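Getting the left thumb back to zero

3/5/21

I've had the cell at Clamumley to myself for most of the last stretch, and I said I'd write up how the hands get looked after, mainly so that Inès doesn't have to call me every time she takes over. She runs the sister cell at Hiltetcombe, which has the same torso and the same hands but an older version of the Nalum controller. Most of what follows applies to both. Where it doesn't, I've said so.

The problem was drift in the left thumb. At power-up each finger closes until it hits its stop, opens again, and stores that position as zero. Nine of the joints on that hand do this cleanly. The thumb rotation joint did it cleanly too until October, then it started storing a zero that was a little too far in. The robot would believe the thumb was open when it wasn't, and it would nudge things over on the approach. For a while I blamed the grasp planner and wasted a good deal of time retuning it. I put all of those changes back later.

What I should have looked at first was the log. Dobos, our logging tool, keeps the motor current for every homing move. When I plotted the thumb I could see the current rising well before the joint got to its stop. Something was dragging. The hand had 2,810 hours on it at that point and the thumb tendon had never been replaced.

Replacing it is a bench job. Power down at the controller, not at the wall. Wait 60 seconds. Release the wrist ring, support the hand with your other arm and pull straight back. The connector behind it has no strain relief and I have already bent one pin on it. Take the palm cover off, mark the tendon where it enters the guide, and only then slacken the tensioner. If you skip the mark you'll be guessing at the length when the new one goes in.

The old tendon had frayed where it passes the guide. The guide itself had a small burr on it, so I polished that out before fitting the new one. Tension it until the thumb comes back by itself when you push it in and let go. The manual gives a torque for the screw, but I find the screw binds and the reading is no use.

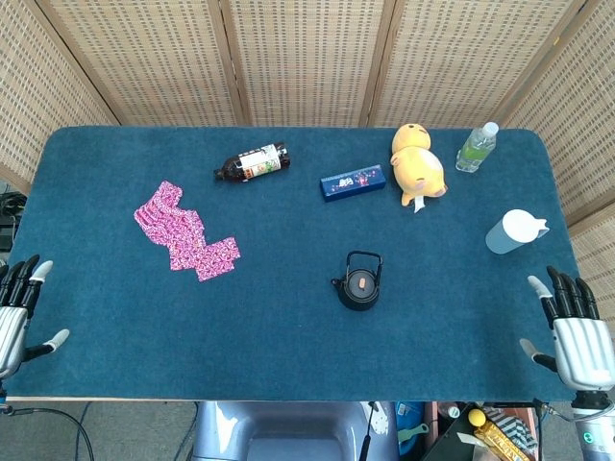 Checking the hand once it's back on the arm takes longer than fitting it. I run homing 10 times and compare the stored zeros, and if they agree I go on to objects. I don't use test blocks for this. I want things that behave differently when they're touched, so the teapot goes out with the plush and the patterned cloth, and the bottles go down on their sides. The teapot is the one I care about most, because the wire handle is thin and a thumb that sits too far in will catch it. The plush tells you very little about position but it's good for spotting a finger that keeps squeezing after it should have stopped. Both hands start palm down at the front of the mat, and I go back to that pose between picks so every approach begins from the same place.

The felt matters as well. It grips enough that a bottle on its side doesn't wander off when a fingertip brushes it. Brush it with a dry brush, and don't use tape to lift the fluff. Fluff in the fingertips was behind two of the faults I logged last year.

Razia Abbasi asked whether we should change all the tendons on both hands now. I don't think so. The other currents are flat and every time you open a palm there's a chance of pinching a wire. I've set an alert in Dobos on the homing current for each joint, and we'll change them as they start to climb.

Notes for Hiltetcombe: the older controller doesn't save the zero until you confirm it on the panel, so confirm it before you cycle the power. The alert won't work there until the controller is updated. Until then, export the homing log by hand and look at the thumb first.

Spare tendons are in the drawer under the bench, in the bag with the short screws. There's one left for the thumb. I've ordered more.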